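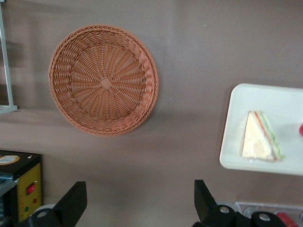

The orange basket, in its natural state, next to lunch.

I have now spent more of my adult life thinking about one bread basket than I have about my pension, and I would like to get some of it down in writing so that it stops going round in my head while I brush my teeth.

The basket is round, terracotta orange and woven out of flat strips that would like you to believe they grew somewhere. They did not grow anywhere. I bought it at Prondetti, the kitchen shop on the corner that used to be a different kitchen shop, and it was sitting in a stack of others exactly like it under a sign that said ARTISAN TABLE. I paid 22 dollars. The artisan was presumably on a break.

I should say that I went in for a dish brush.

Anyway, the rim. The rim is what got me. It's a big fat braid, thick as rope, and it goes all the way around with such confidence that you assume the person who owns it must have their life in order. People with a rim like that have bread. They have several kinds of bread, and a cloth to put under it, and guests who say "oh, is this the walnut?" I looked at that rim and saw an entire future of lunches.

What I have, most days, is a sandwich. And the sandwich goes on the white tray.

The white tray has no charm at all. It's a rectangle with rounded corners and a bit of a lip, and it came in a set of 3 from Chuang, the restaurant supply place out past the tire shop, where everything is either white or enormous. I like it very much. It goes from the counter to the table to the sink and it has never once asked me to be a better host. Crumbs stay on it. You tip it over the trash and the crumbs leave. I can't think of many relationships in my life that run so smoothly.

The basket, on the other hand, does not release crumbs. The basket collects them. Inside, the strips run out from the middle like spokes, with thinner weaving spiraling across them, and every place where one thing goes over another thing is a small apartment for a sesame seed. At the very center there's a little square knot where it all gets tied off, and I have cleaned that knot with a toothbrush, a toothpick, a paintbrush and, one low evening, the corner of a library card.

I looked up how you're supposed to clean synthetic rattan. There are two schools. One says a damp cloth and mild soap, and the other says take it outside and hit it. I have tried both and I'd recommend hitting it, which does nothing for the seeds but improves your afternoon.

You will say, put a napkin in it. Everyone says put a napkin in it. I did put a napkin in it, for most of last May, and here is what happens: you can no longer see the basket. You've paid for all that weaving and now you're looking at a napkin. Also the napkin has to be washed, so you have taken a cleaning problem and given it a laundry problem for company.

So in practice the basket sits on the table and holds nothing. I've tried giving it jobs. It did fruit for a while, but it's too shallow for oranges, which escaped, and the bananas just lay around the edge looking like they'd been told to wait. It did mail, and I lost a parking ticket in it for long enough that the ticket went up to 89 dollars. It did keys for one day. Keys in a basket make a noise like a mouse in a hedge, and you can't find them any faster than you could before.

Then there was the storage phase. My kitchen has one free bit of wall and I got it into my head that what the basket needed was somewhere to live off the table, so I bought a rack. It's a Trirkevlow, a name I have now typed into a complaint form four times and still have to check. The instructions promised assembly in 60 minutes, a number I believe was arrived at by someone who already had the rack assembled. It went up in the end. It leans a little to the left, like a person listening at a door. The basket doesn't fit on it. The trays do, all of them, beautifully, as though it had been built for them, and I choose not to read anything into this.

Back on the table, then. And I will admit that it looks good there. The table is a sort of mauve, or a sort of brown, depending on who you ask and how long they've been married to you, and I had never found one single thing that went with it until that orange. I spent years buying placemats in cautious colors. Gray ones. A set in "oat" from Muneo that made dinner look like a waiting room. Then along comes this loud plastic nest and suddenly the table looks like somebody picked it on purpose.

I've started eating lunch on the side where I can look at it. Sandwich on the tray, cut in triangles because I am still a person of standards, point facing the basket. No bread goes in. We had people over last week and one of them reached across and dropped a seeded roll right into the middle of it, very relaxed, as if that was what it was for, and I smiled and passed the butter.

The toothbrush is by the sink. I'm up to the third row of spiral. I still haven't bought a dish brush.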